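Can a machine fold mixed laundry yet?
Asked in Household and Workshop, Pirurstead community help

I do the washing for a small guest house and I'm sick of folding. Not sheets, those go through quickly. I mean T-shirts and odd bits of clothing that come out of the dryer in a heap, one thing on top of another.
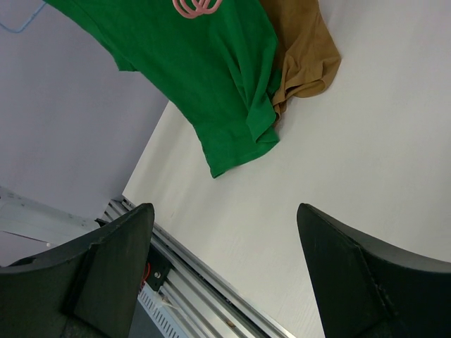

Ngcobo replied:
Depends what you mean by fold. If you hand a machine one shirt at a time, already flat and the right way up, that has been possible for years. Picking one garment out of two that overlap is the hard part. Cloth has no fixed shape, so the machine has to work out where one piece stops and the next starts, then find a corner or a hem. I saw a trial unit in October do a batch of 16 shirts. It got through them, but I would have finished well before it -- and somebody had to sort them first.

2 replies found this helpful

Brakus replied:
no. buy a folding board

Pletodia replied:
Slightly longer answer than the one above. We looked into this for a laundry doing over 225 items a day. Towels were fine. Plain T-shirts were mostly fine if they were the same size. Anything thin or slippery got dropped or came out crooked, and a person had to do it again. For a guest house I would wait. If you do go and see one working, take a bag of your own washing with you and tip it out in a pile. Ask who comes out when it jams as well, and what they charge for the visit.

Question closed to new answers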